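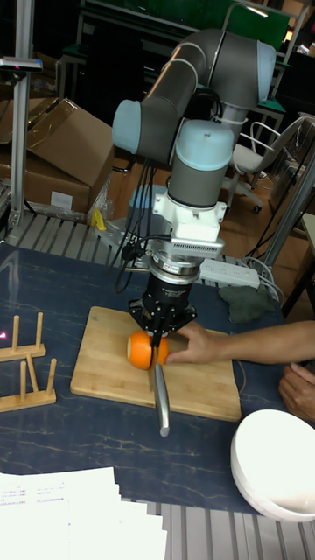
Clusthorpe Publishes Guide for Robot Arms That Handle Blades

BURKEDWOOD, July – Clusthorpe today released a good-practice guide for laboratories where robot arms use knives and other sharp tools near people. The 7-section guide covers speed and force limits, gripper checks, stop controls and the placing of hands during shared tasks such as cutting food.

"A written risk assessment should come before the first cut – and be reviewed whenever the tool changes," said Leonie Wunderlich, head of standards.

The guide draws on 221 comments received during public review. It is free to download.

Media contact: Victor Gachanja, Clusthorpe Press Office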